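Effie Skinner has been buying and selling old furniture since 2000, first from the back of a van and now from a double-fronted shop in Justutcombe. She is 62 and says she has no plans to stop. We met in January, a slow month for the trade, and she talked for most of a morning about chests of drawers, which make up the larger part of what she sells.

She started with dining tables and gave them up after a few years. "Tables are hard to move and hard to sell," she said. "People's dining rooms got smaller, or they knocked the wall through and wanted an island. A chest of drawers goes anywhere. I've sold them for hallways, kitchens, one for a barbershop."

Most of her stock comes from house clearances and two regional auctions. She goes to the viewing days and rarely bids on anything she has not handled. The first thing she does is take out a drawer and turn it over.

"The front of a chest can fool you. Fronts get cleaned up, re-veneered, fitted with new handles. The underside of a drawer is where people stop bothering. I want to see which way the grain runs on the bottom board, and I want to see wear on the runners. If a piece is supposed to be 150 years old and the runners are crisp, somebody has replaced them. That's fine, as long as they tell me."
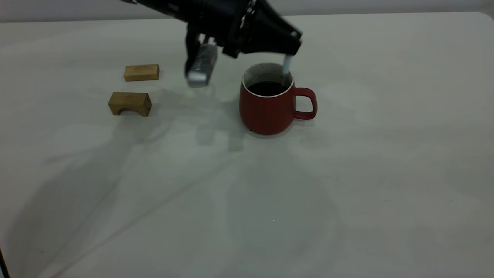
Replaced runners do not put her off, she went on, and neither do replaced handles. She looks inside the drawer front for plugged holes, which show where an earlier set was fixed. A chest with three sets of holes has usually just followed fashion. What she will not buy is what the trade calls a marriage, where the top of one piece has been put on the base of another.

"I bought one in my second year. It was a chest-on-chest, and I paid far too much. I got it home and the dovetails on the top drawers were cut by a different hand from the ones below. The backboards didn't match either. I hadn't pulled it away from the wall at the sale — it was heavy and I was in a hurry. I sold it at a loss as two separate pieces and told the buyers what they were."

She keeps a notebook for every purchase, with the price, the place, the faults and the hours spent on repair. The notebooks are numbered, and she is on number 63. When a customer asks what has been done to a piece, she reads them the page.

Repairs are kept simple. She reglues loose joints with hide glue, patches veneer from a box of old offcuts, and waxes the runners with a plain candle. Stripping is a last resort. A lot of the chests she sees were dipped in a caustic tank at some point, and she says it shows in joints that never tighten up properly again and in a gray, furry look to the pine.

"You can wax over it and it looks all right in the shop. Then somebody puts it next to a radiator and the side opens up. I'd sooner have old paint on it, even ugly old paint. A buyer can decide about paint."

On prices she is direct. Large Victorian mahogany chests sell for less now than when she opened, and she does not expect that to change soon. Small ones do better. Anything under three feet wide with its original feet will usually go within six weeks. Bow fronts are slower than straight fronts, and painted pine depends on the color.

"Brown furniture is cheap. People say it as if it's bad news, but if you're furnishing a bedroom it's very good news. You can get solid drawers with hand-cut joints for what you'd pay for flat-pack."
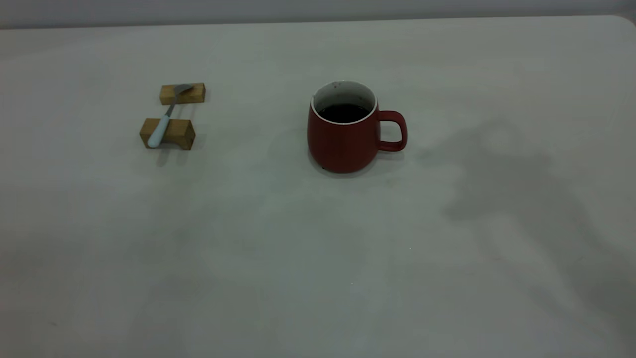 Munro, who runs the furniture sales at one of the auctions she attends, takes a gloomier view. He agrees that small chests are holding up but says the large ones are now difficult to sell at any figure, and that he has turned away good pieces because the cost of moving them was more than they would bring. Asked whether a revival was likely, he said he had been hearing about one for years and would believe it when he saw two people bidding.

Skinner had heard this from him before. Her answer is that auctions sell to dealers, and dealers are thinking about vans and storage. Her own customers come in with a tape measure and a space to fill, and she says most of them have never looked at a catalog.

She does ask them to measure more than the space. The stairs matter, and so does the turn at the top. Six chests have come back to the shop over the years for that reason, and she now keeps a sheet by the till with the height, width and depth of every piece with its drawers out and its feet on. Few bun feet unscrew as easily as people hope.

Looking after a chest, in her account, takes very little. She recommends a soft wax once or twice a year and no spray polish. Drawers that stick in summer should be left alone until the heating has been on for a month before anyone takes a plane to them.

"Most of the damage I repair was done in July," she said. "Somebody shaved the drawer to get it open, and by January it rattles."

A customer had been waiting by the door to ask about a small oak chest in the window, four drawers, one escutcheon missing. Skinner pulled out the bottom drawer, turned it over on the rug and went to find the notebook.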